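Warenpräsentation und Regalplatzierung
Vorlesungsskript Handelsbetriebslehre, Einheit 2

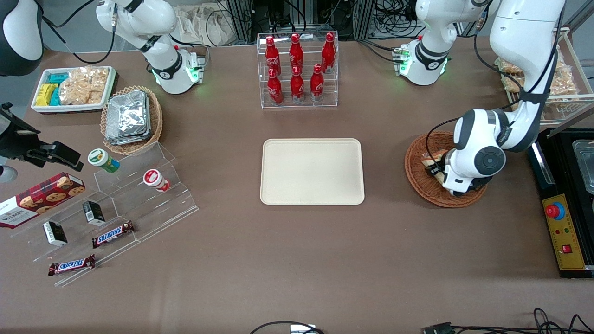 2.1 Begriffe
Unter Facing versteht man die von vorn sichtbare Einheit eines Artikels. Die Zahl der Facings bestimmt die Kontaktstrecke, nicht den Bestand; dieser ergibt sich erst aus Facings mal Tiefe mal Stapelhöhe.

2.2 Regalzonen
Unterschieden werden Bück-, Greif-, Sicht- und Reckzone. Die Sichtzone gilt als verkaufsstark, die Bückzone nimmt schwere und preisgünstige Ware auf. Bei Getränken weicht die Praxis davon ab – Gebinde stehen aus Gewichtsgründen unten, Einzelflaschen in der Greifzone.

2.3 Rechenbeispiel
Filiale Drornville, Sortiment Limer, Regalbreite 200 cm, Artikelbreite 8 cm:
Facings je Boden = 200 / 8 = 25
Bei 2 Böden: 50 Facings
Fällt ein Facing je Boden weg (Preisschiene), verbleiben 48.
Bestand bei Tiefe 2: 96 Stück

2.4 Bestandslücken
Eine Lücke im Regal ist von einer Lücke im Bestand zu trennen. Im ersten Fall liegt die Ware noch im Lager, im zweiten fehlt sie in der Filiale. Das Warenwirtschaftssystem erkennt nur den zweiten Fall zuverlässig.

Zur Übung: Rechnung aus 2.3 mit Artikelbreite 10 cm wiederholen. Fallstudie Fludden bitte bis zur nächsten Einheit lesen, Abschnitt zur Zweitplatzierung genügt.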